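Dendex — Test Operator, Grip Reliability (paid sessions, mornings or evenings)

We are looking for patient people to help us find out why our gripper lets go of things.

The facts, as far as we have them. In October the Hou gripper passed its bench trials with a score that got framed and hung in the hallway. A week later, during a visit from a customer, it picked up a full coffee cup, carried it most of the way to where it was going, and opened. The score is no longer in the hallway. The carpet cleaning bill was 46 dollars and has been entered in the fault log as entry one.

Since then we have logged 200 releases that were not asked for. The motor checks out. The software checks out, according to the people who wrote it. That leaves the finger pads, which are fabric, and which fray, bunch and shed threads as the hours add up. We think a worn pad loses its hold on smooth things and hangs on too long to fuzzy ones. We would like to know this instead of thinking it.

You would work at a table with the hand-held version of the gripper, picking up and setting down small household objects: cups, saucers, keychains, plush things. You write down every drop, slip and snag, with the age of the pads. A full round is 1000 grips on one pair of pads. 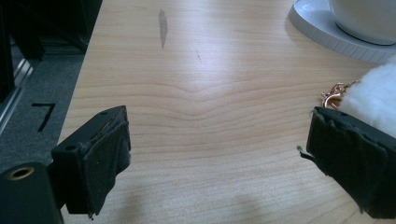 Jianguo Su, asked what new operators should know, said that the drops are the easy part, and that the ones worth writing down are the grips that almost failed. He also said to bring a sweater.

What we need from you:

Two working hands and no current wrist or thumb trouble
Steady handwriting, or typing that others can read
Willingness to report a fault even when it was probably you
No loose sleeves, rings or bracelets during sessions

Experience with robots is welcome but has not helped us so far.

Safety: the fingers can pinch. Every session starts with a pad check and a test of the stop switch. If the gripper closes when you did not tell it to, put it down, step back and call the shift lead. Do not try to get the object out first. It is a saucer.

Pay is 200 dollars per finished round, breaks included. Partial rounds are paid by share, also when the gripper is what quit. Lunch comes from Grillska, next door.

To apply, send a few lines to Baoshan Cui at the Dendex front desk and tell us about something you dropped.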